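About Zasbridge

Zasbridge fits out home study rooms and small home offices for families. We supply the chairs, desks, side tables and blinds, we deliver and assemble them, and we come back to adjust the chairs as children grow. We also repair office chairs, ours or anyone else's.

The business opened in 2000 as a repair bench for office chairs. Most of the early work was gas lifts and casters. Customers kept asking whether a chair could be lowered far enough for a child doing homework after school, and the answer was usually no. We started keeping a few smaller models in the shop, then a few desks, and by the end of the second year the home side of the business was larger than the repair side. The repair bench is still there, at the back of the shop on the left.

Today there are seven of us. Two work on repairs, three do deliveries and assembly, and two look after the shop and home visits. Everyone has done a turn at each job, so whoever answers the phone can tell you whether a part is worth replacing.

What we do

A home visit takes an hour or so. We measure the room, check which way the door opens, and look at where the power points are and what the floor is made of. We ask who uses the room and at what time of day. A room with one adult working in it until five and two children after that needs a different arrangement from a room used by one person, and it nearly always needs two chairs of different sizes.

After the visit we send a plan on one page with prices. There is no charge for the visit or the plan, and you can take the plan elsewhere if you like. Some people do, and some of them come back for the chairs.

Assembly is included in the price of anything we deliver. We take the packaging away with us. Old chairs can go on the van too, and if the base and lift are sound we strip them for parts.

The rooms we work in

Few of our customers have a room set aside only for study. It is usually a bedroom, a wide hallway or one end of the living room, and it goes on being used for everything else. A child will sit on the floor beside a perfectly good chair. Jumpers and jackets end up over the backs. A side table bought for a lamp and a stapler gets a basket of artificial flowers. We plan for rooms like that, which mainly means leaving more open floor than the catalogues do. 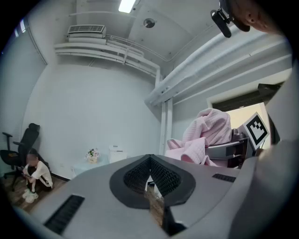

We had ours done three years ago and the best advice was to leave the middle of the floor alone, wrote one customer from Ganddale. The kids do half their reading down there, and I can push both chairs back to the wall when I want to vacuum. Only complaint is that the armrests on the first chair were too wide to go under the desk, but they swapped them over in May and didn't charge for it.

We now check armrest width against the desk on every visit, and it has its own line on the plan.

Chairs

We stock two ranges. The Greltau is our high-backed mesh chair, with a headrest and adjustable armrests, on a five-point base. It suits most adults and taller teenagers. It comes in black only. We have been asked for other colours many times and the maker does not offer them.

The Bạch is a smaller upholstered chair with a lower back. It goes down further than the Greltau and has a shorter seat, so a child can sit right back in it with both feet on the floor. The covers unzip and can be washed at home. Spare covers are kept in the shop.

Both ranges come with standard casters for carpet. If you have floorboards, ask for the soft ones. They fit the same socket, they cost very little, and the finish on the boards will last a good deal longer. We fit them at no extra cost when we are delivering the chair ourselves, and customers with older chairs can bring in the base and have them done at the counter - it takes ten minutes.

Tables, blinds and storage

Our desks are made to measure in depth, up to 92 centimetres, and come in three fixed widths. Side tables are kept in stock and painted in the workshop. Light colours are the most popular and also show the most marks, so we send a small jar of the paint along with each one.

Blinds are measured and hung by our delivery crew. For a study room we normally suggest plain grey or white, in a fabric that lets some daylight through while keeping glare off a screen. If a desk has to face the window we will say so on the plan and suggest the blind before anything else.

We do not make shelving. We did for a while and were not very good at it. We can pass on the names of two joiners who are.

Repairs

Bring the chair in, or have it picked up for a small fee if you live within our delivery area. Gas lifts and casters are usually done the same day. Mesh backs take longer as they have to be ordered. We will tell you before starting if the repair is going to cost more than the chair is worth.

Parts for every chair we have sold since opening are still on the shelf or can be got in. The parts list has 52 entries and is pinned up beside the bench, and you are welcome to have a look through it while you wait.

Visiting us

The shop is on the ground floor with parking at the rear and a ramp to the back door. There are chairs of every size set up at desks, and children are welcome to try them. Bring a school bag and a book if you can, and let them sit and read for a bit while you look around. Home visits are booked by phone or at the counter, mornings or late afternoons.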